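협동로봇·자동화 게시판 > 구매/견적 상담

제목: 잡동사니 분류 작업대 꾸리는데 예산표 좀 같이 봐주세요 (깁니다)

느린오후
2025년 5월 2일

안녕하세요, 눈팅만 오래 하다가 드디어 글을 씁니다. 저희는 생활용품이랑 장난감처럼 모양도 제각각이고 딱딱한 것 물렁한 것 다 섞여 있는 물건을 로봇 팔로 집어 옮기는 작업을 하는 작은 팀이에요. 지금은 다른 팀 작업대를 시간 나눠서 같이 쓰고 있는데, 이번에 저희 몫으로 한 대를 새로 꾸려도 좋다는 얘기가 나왔습니다. 기쁜 마음으로 엑셀을 열었다가 사흘째 못 닫고 있네요.

배정된 금액은 2,771만 원이고 부가세 포함입니다. 왜 이렇게 딱 떨어지지 않는 숫자냐면 작년에 남은 항목들을 긁어모아서 그래요. 더 받을 길은 올해 안에는 없다고 보시면 됩니다. 다 쓰지 못하면 돌려줘야 하는데, 돌려주는 건 크게 겁나지 않고요, 모자라는 게 겁이 납니다.

지금 받아 둔 견적은 이렇습니다. 팔 본체는 Promel 쪽에서 받았고, 두 손가락 그리퍼는 Furar, 작업대 위쪽 고정 카메라와 거치 기둥은 Unnithan, 작업 기록하고 재생하는 프로그램은 Cluvura입니다. 네 군데 다 친절했고 다 자기네가 제일 중요하다고 했습니다 ㅎㅎ

여쭙고 싶은 건 순서예요. 팔을 제일 좋은 걸로 잡고 나머지를 아껴서 맞추는 게 맞을까요, 팔을 한 단계 낮추고 그리퍼랑 주변 물건에 돈을 남겨두는 게 맞을까요? 팀 안에서도 의견이 갈려서 점심때마다 이 얘기만 합니다. 먼저 겪어 보신 분들 말씀이 간절합니다. 긴 글 읽어주셔서 고맙습니다.

볼트한줌

어서 오세요! 첫 글이 예산표라니 반갑고 또 짠하네요.

저는 팔에 돈을 쓰시라는 쪽입니다. 그리퍼는 나중에 바꿀 수 있고 작업대도 나중에 바꿀 수 있는데, 팔은 한번 들이면 몇 년을 같이 삽니다. 저희도 처음에 도달 거리가 짧은 걸로 샀다가 바구니 안쪽 구석에 손이 안 닿아서 매번 바구니를 사람이 돌려줬어요. 한 번 돌려주는 건 일도 아닌데 하루 종일 돌려주다 보면 내가 로봇을 쓰는 건지 로봇이 나를 쓰는 건지 모르겠더라고요.

그리고 견적 받으실 때 가반하중에 그리퍼 무게가 들어가는지 꼭 물어보세요. 영업하시는 분들이 일부러 숨기는 건 아닌데, 안 물어보면 말씀을 안 하십니다. 팔 끝에 힘 센서라도 하나 끼우면 또 무게가 늘고요. 생활용품이면 무거운 건 별로 없을 테지만, 뚜껑 닫힌 음료가 하나 섞이는 순간 얘기가 달라집니다.

감자밭연구원

윗분 말씀에 반은 동의하고 반은 반대합니다 ㅎㅎ 볼트한줌님 늘 좋은 글 써주시는데 이번엔 제가 좀 딴지를 걸게요.

도달 거리는 맞는 말씀이에요. 바구니를 팔 쪽으로 당겨 놓으면 되지 않냐고들 하시는데, 너무 가까우면 또 팔꿈치가 접혀서 자세가 이상해집니다. 그러니 도달 거리는 실제 작업대 치수로 종이에 그려 보고 정하시는 게 좋습니다.

그런데 정밀도나 속도 등급까지 위로 올리는 건 저는 돈이 아까웠습니다. 섞인 물건 집기에서 실패가 나는 건 대부분 손가락 끝에서 나요. 팔은 정확히 갔는데 공이 굴러가고, 수건은 한 겹만 잡혀서 끌려오고, 캔은 옆으로 누워서 미끄러지고요. 반복 정밀도가 아무리 좋아도 공은 굴러갑니다. 저희 팀은 팔 등급을 하나 낮추고 그 차액으로 손가락 패드를 종류별로 사서 이것저것 끼워 봤는데, 그때가 결과가 제일 많이 좋아진 시기였어요.

그래서 저라면 팔은 도달 거리만 맞추고 등급은 낮게, 그리퍼와 패드 쪽에 여유를 두겠습니다. 특히 패드는 소모품이라는 걸 예산표에 꼭 써두세요. 처음 견적서에 한 벌만 들어 있는 경우가 많은데 한 벌은 금방 닳습니다.

느린오후

두 분 다 정말 고맙습니다. 읽으면서 고개를 두 번 다 끄덕였는데 두 분이 반대 말씀을 하셔서 제 목이 문제인가 싶었어요 ㅋㅋ

바구니 돌려주는 얘기는 지금 저희가 딱 그렇습니다. 저희가 지금 빌려 쓰는 자리에서도 구석에 박힌 건 손으로 좀 꺼내주고 시작할 때가 있어요. 그게 기록에는 안 남으니 보고서만 보면 아주 매끄럽게 돌아가는 것처럼 보입니다. 양심이 좀 찔리네요.

패드 얘기는 메모했습니다. Furar 견적서를 다시 열어 보니 말씀대로 한 벌만 적혀 있어요. 추가분은 따로 문의하라고 되어 있고요. 손가락 모양이 평행으로만 움직이는 거라 얇은 천에는 어떨지 모르겠는데, 혹시 천류 많이 하시는 분 계실까요?

서랍속나사

천류 하던 사람 여기 있습니다. 손수건, 양말, 수건 다 해 봤고 지금은 좀 쉬고 있어요(몸 말고 과제가 쉬는 중입니다).

평행 두 손가락으로도 천은 됩니다. 오히려 공보다 쉬울 때도 많아요. 구겨진 천은 어디를 잡아도 주름이 한 움큼 잡히거든요. 어려운 건 잡는 게 아니라 놓는 쪽입니다. 손가락을 벌렸는데 천이 한쪽에 걸려서 같이 올라오는 일이 있고, 상자에 넣으려고 했는데 절반이 밖으로 늘어지기도 하고요. 그러니 패드를 너무 끈적한 재질로만 사지 마시고 매끈한 것도 한 벌 섞어 사세요. 저희는 처음에 마찰 좋은 게 무조건 좋은 줄 알고 한 종류로만 잔뜩 샀다가 서랍에 그대로 남았습니다. 닉네임이 왜 이런지 아시겠죠.

그리고 촉수 같은 게 달린 고무공 있잖아요, 만지면 말랑말랑한 거. 그건 예산으로 해결되는 물건이 아닙니다. 마음을 비우셔야 해요. 손가락 사이로 가닥이 끼면 잡힌 건지 안 잡힌 건지 센서도 헷갈려 합니다.

만년견적중

저는 구매 담당으로 오래 일한 사람이라 기술 얘기는 잘 모르고 돈 얘기만 하겠습니다.

첫째로 네 회사 견적의 유효기간이 각각 어떻게 되는지 확인하세요. 제일 짧은 데 맞춰서 결재를 올려야 합니다. 저희가 하나 기다리다가 나머지 견적이 만료돼서 전부 다시 받은 적이 있는데, 다시 받은 견적이 싸지는 경우는 제 평생 본 적이 없어요.

둘째로 운송비와 설치비를 본체 가격에 섞지 마시고 줄을 나눠 쓰세요. 나중에 감사 받을 때도 편하고, 협상할 때도 편합니다. 본체는 안 깎아줘도 설치비는 깎아주는 곳이 꽤 있습니다. 교육비도 마찬가지고요. 이미 팔을 써보신 분이 팀에 계시면 교육은 빼달라고 하셔도 됩니다.

셋째로 예비비입니다. 저는 무조건 200만 원은 떼어놓고 시작하시라고 말씀드립니다. 다들 그 돈이면 카메라를 한 단계 올린다고 하시는데, 올리지 마시고 떼어놓으세요. 케이블 연장하고, 멀티탭 바꾸고, 볼트 규격이 안 맞아서 어댑터 판 깎고, 그러다 보면 다 나갑니다.

볼트한줌

만년견적중님 말씀은 제가 백번 맞다고 인정합니다. 어댑터 판은 정말이지 왜 늘 규격이 안 맞는지... 저도 두 번 깎았어요.

감자밭연구원님께는 조금만 더 버텨보겠습니다. 등급을 낮춘 팔은 보통 보증 조건도 같이 낮아져요. 수리 보내면 대체 장비를 안 주는 등급이 있습니다. 저희 옆 팀이 그랬는데, 관절 하나가 이상해서 보냈다가 돌아올 때까지 작업대 앞에 앉아 있던 분들이 논문만 읽으셨습니다. 논문 읽는 게 나쁜 건 아니지만 장비비로 산 독서 시간치고는 비쌌어요. 그러니 낮추시더라도 보증 문서는 꼭 나란히 놓고 비교해 보세요.

감자밭연구원

그 부분은 제가 졌습니다. 보증은 생각을 못 했네요. 저희는 운이 좋아서 고장이 안 났을 뿐이지 났으면 저도 논문 읽고 있었을 거예요.

대신 한 가지 더 보태면, Promel 견적이라면 보증 연장을 본체와 따로 살 수 있는지 물어보세요. 따로 살 수 있으면 등급은 낮추고 보증만 올리는 조합이 됩니다. 된다는 보장은 없고 물어는 보시라는 뜻입니다.

느린오후

오늘 하루 종일 전화기를 붙들고 있었습니다. 말씀하신 것들 하나씩 확인해서 돌아왔어요.

Promel은 국내 창구에서 바로 답을 못 주셔서 본사의 Anneliese Sauerland 님께 메일이 넘어갔는데, 답장이 참 빠르고 다정했습니다. 보증 연장은 따로 살 수 있고, 다만 본체 주문할 때 같이 넣어야 하고 나중에는 추가가 안 된대요. 대체 장비는 연장 보증에 포함이라고 하고요. 납기는 주문서 접수 뒤 14주랍니다. 14일로 잘못 읽고 잠시 행복했습니다.

Cluvura는 자리 하나당 연간 사용료인데, 저는 이걸 첫해 것만 적어 놓고 있었어요. 이듬해부터는 장비비가 아니라 운영비에서 나가야 해서 그쪽 줄을 따로 만들어야 한다는 걸 오늘 알았습니다. 알려주신 건 Elfriede Reuter 님인데, 영업 쪽이 아니고 기술지원이신데도 제 엑셀을 끝까지 같이 봐주셨어요. 이런 분이 계시면 물건이 좀 비싸도 사고 싶어지니 큰일입니다.

Unnithan 쪽은 아직 답이 없습니다. 거치 기둥이 벽에 붙이는 건지 바닥에 세우는 건지만 알려달라고 했는데요.

서랍속나사

기둥은 저라면 바닥이나 테이블 뒤에 독립으로 세우는 걸 고르겠습니다. 테이블에 물려 놓으면 팔이 움직일 때마다 카메라도 같이 떨어요. 눈으로는 모르는데 기록해 놓은 걸 겹쳐 보면 미세하게 다릅니다. 그리고 케이블 길이! 케이블이 뒤로 한 바퀴 늘어져도 남을 만큼은 잡으세요. 딱 맞게 사면 작업대를 한 뼘만 옮겨도 다시 사야 합니다.

초보정비공

끼어들어서 죄송한데 저도 비슷한 걸 준비 중이라 이 글 즐겨찾기 해두었습니다. 그런데 다들 팔이랑 그리퍼 얘기만 하시고 바구니나 담는 상자 같은 건 그냥 아무거나 쓰시나요? 저희 팀장님은 그런 건 다용도 매장 가서 사오면 된다고 예산에 아예 안 넣으셨거든요.

감자밭연구원

초보정비공님, 사오는 건 맞는데 예산에는 넣으셔야 합니다! 물건값은 얼마 안 해도 여러 번 사게 돼요. 플라스틱 바구니는 불투명해서 옆에서 안이 안 보이고, 철망 바구니는 속이 비쳐 보이는 대신 그리퍼가 테두리를 치면 소리가 요란하고 바구니가 밀립니다. 밑에 미끄럼 방지되는 천을 깔아두시면 좀 나아요.

만년견적중

소액이라고 카드로 그때그때 사면 정산할 때 영수증이 한 묶음이 됩니다. 소모품 한 줄로 묶어서 미리 품의를 올려두세요. 나중의 본인이 고마워할 겁니다.

느린오후

며칠 다듬어서 예산표를 다시 짰습니다. 여러분 말씀이 거의 그대로 들어가 있어요. 금액은 업체마다 협의 중이라 다 적지는 못하고 항목과 생각만 옮깁니다. 저희가 지금 하고 있는 작업도 같이 올려요. 빠진 게 있으면 사정없이 말씀해주세요.

1. 팔 본체와 연장 보증
등급은 하나 낮추고 도달 거리는 지키는 걸로 정했습니다. 보증은 처음부터 같이 주문합니다. 감자밭연구원님과 볼트한줌님이 사이좋게 반씩 이기신 셈이에요. 남은 건 전원 위치인데, 제어기를 테이블 밑에 둘지 옆에 둘지에 따라 케이블 주문이 달라져서 이번 주에 줄자 들고 가서 재기로 했습니다.

2. 그리퍼와 손가락 패드
Furar의 두 손가락짜리 그대로 가고, 패드는 마찰이 센 것과 매끈한 것을 나눠서 주문합니다. 지금 쓰는 것도 두 손가락이라 팀원들이 따로 배울 게 없다는 점도 컸습니다. 힘 센서는 이번에 뺐어요. 아쉽지만 내년에 다시 얘기하려고요.

3. 바구니, 상자, 집을 물건들
제일 마지막에 적으려다가 초보정비공님 질문 보고 위로 올렸습니다. 저희는 철망 바구니에 물건을 뒤섞어 담아 두고 옆에는 색종이 붙인 나무 상자를 놓고 합니다. 수건이나 뜨개 천 같은 것부터 캔, 공, 블록, 봉제 인형, 장난감 햄버거까지 한데 들어가니까 딱딱한 것만 기준으로 예산을 짜면 안 되겠더라고요. 캔은 멀쩡한 것과 찌그러진 것을 둘 다 두고, 천은 하트 무늬처럼 알록달록한 것도 씁니다. 새 작업대에도 같은 구성으로 한 벌을 갖추고, 닳거나 찢어지는 걸 생각해서 여벌까지 소모품 한 줄로 묶었습니다.

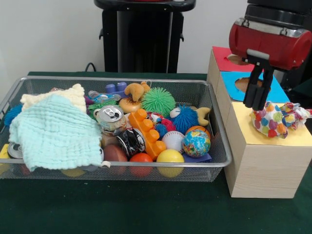 4. 카메라와 거치 기둥
Unnithan에서 드디어 답이 왔는데 바닥에 세우는 것도 있다고 합니다. 서랍속나사님 말씀대로 그걸로 다시 견적을 부탁드렸어요. 케이블은 긴 걸로 바꿨고, 가격 차이가 생각보다 작아서 허무했습니다.

5. 프로그램 사용료
Cluvura 첫해분만 장비비에 넣고 이듬해부터는 운영비 줄로 뺐습니다. 계정은 하나로 시작합니다. 둘이 동시에 들어가려고 하면 서로 튕겨 나간다는데, 저희끼리 순서를 정해야죠.

6. 설치, 운송, 예비비
세 줄로 나눴습니다. 예비비는 200만 원 그대로 떼어 놓고 셀에 색까지 칠해서 아무도 못 건드리게 해 두었어요. 교육비는 빼달라고 했더니 정말로 빼주셨습니다. 만년견적중님께 커피라도 보내드리고 싶네요.

그러고도 표 맨 밑에 15만 원이 남습니다. 너무 적은 돈이라 어디다 쓸지로 또 점심시간이 길어지고 있어요.

서랍속나사

와, 깔끔합니다. 봉제 인형이랑 공이 저렇게 한 바구니에 엉켜 있는 걸 보니 옛날 생각이 나네요. 뾰족뾰족한 고무공도 결국 넣으셨군요... 힘내세요. 진심입니다.

한 가지, 상자 구멍 쪽으로 작업을 늘려가실 생각이면 상자도 여벌을 두세요. 색종이는 손가락 끝이 몇 번 스치면 금방 일어납니다. 색지랑 풀 정도는 그 15만 원 안에서 충분히 나올 것 같아요.

볼트한줌

저는 3번이 제일 좋습니다. 집을 물건까지 한 벌로 적어 둔 예산표는 많이 못 봤어요. 보통은 팔 들어오는 날 다 같이 둘러서서 "그래서 뭘 집지?" 하거든요. 저희가 그랬고, 그날 집은 건 제 안경집이었습니다.

다만 힘 센서 뺀 건 여전히 반대입니다. 말랑한 공이랑 찌그러진 캔을 같은 힘으로 쥐게 할 수는 없잖아요. 내년에 사실 거면 지금 팔과 그리퍼 사이에 센서가 들어갈 자리, 그러니까 볼트 길이랑 케이블 통로만이라도 업체에 확인해 두세요. 확인은 공짜입니다.

감자밭연구원

센서는 저는 없어도 한동안 괜찮다고 봅니다. 그리퍼 자체에서 쥐는 힘 조절이 되면 그걸로 꽤 버텨요. 저희도 그렇게 두 해를 보냈고 크게 아쉽지 않았습니다. 볼트한줌님이랑은 이걸로 따로 글을 하나 파야 할 것 같네요 ㅎㅎ 느린오후님 글에서 싸우면 실례니까요.

느린오후

여기서 싸우셔도 됩니다, 저는 받아 적기만 하면 되니까 오히려 좋아요!

센서 자리는 Furar에 문의 넣었습니다. 상자 여벌도 추가했고요. 결재는 견적 유효기간이 제일 짧은 Promel에 맞춰서 5월 안에 올리기로 했습니다. 통과되면 주문 넣고, 장비가 들어오면 설치 과정도 이 게시판에 올릴게요. 혹시 14주 기다리는 동안 미리 해두면 좋은 일이 있으면 그것도 알려주세요.

초보정비공

저희 팀장님께 이 글 그대로 보여드렸더니 바구니 예산 넣어주셨습니다. 다들 감사합니다!

만년견적중

느린오후님, 기다리는 동안 하실 일은 하나 있습니다. 장비 들어올 문 폭이랑 엘리베이터 안쪽 치수를 재두세요. 포장 상자 치수는 업체에 물어보면 줍니다. 커피는 따뜻한 걸로 마시겠습니다.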